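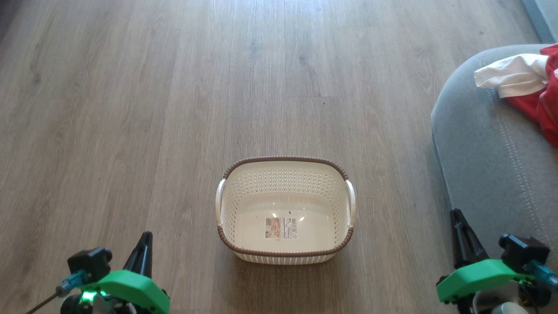 In praise of the empty basket

I own too many containers and I would like to make a case for owning one more, provided you leave it empty.

I mean a plain plastic basket with handles, the sort you can carry on one hip while you open a door. Mine lives on the living room floor most of the day. It has no assigned contents. Every other box in our apartment has a job (batteries, mittens, the cables we are all afraid to throw out), and once a box has a job it is closed to you. You can't tidy with a full box. You can only put it somewhere else.

I came around to this in August, when we moved from a house with a proper laundry room to a place where the washer shares a closet with the coats. We had 336 square feet less than before, and I responded the way anyone would, by shopping. I bought drawer dividers. I bought a hanging thing with pockets. My friend Lurdes Abreu came over, looked at the hanging thing, and asked where I put stuff while I was deciding where to put it. On the couch, I said. On the chair. On the other chair.

She went home and came back with a basket.

What a wonderful object! Evenings at our place now go like this: somebody picks up the basket and walks through the rooms, and everything that has wandered goes in. Socks, a library book, the good scissors, a banana once. Then you walk through again the other way and drop each thing off where it lives. It takes 8 minutes if the kids help and less if they don't. At the end the basket is empty and goes back on the floor, and I get a small, ridiculous thrill from looking at the bottom of it.

My brother-in-law, Horácio Veloso, thinks this is a waste of a step. He says a person should carry the scissors straight to the drawer. He is right about the scissors, and he has never picked up after two children. Most of what gets left lying around a home is small, and it belongs in five different rooms, and walking each sock home by itself is how you end up sitting down halfway through and reading the library book.

I do have opinions about which basket. Get one with holes in the sides, so a damp towel can ride along without making everything else smell like it. Handles on the short ends, please, where your hands want to be. I like a solid bottom for the sake of the Lego. Lids are a mistake, a lid turns it into storage and by spring you'll have a box of mystery. And don't go huge. The giant ones from Famivholm are handsome, but you could lose a winter coat in there, and people will. If the basket fills up in one trip, good, that's your signal to go around and empty it.

Keep it out, too. I tried ours on a closet shelf, very neat, and in two weeks the chairs had filled up again. A basket on the floor is a bit in the way, and you'll bump it with your foot now and then — fine. You bumped it, so pick it up and do a lap.

Fabric bins I have tried and given away. They slump.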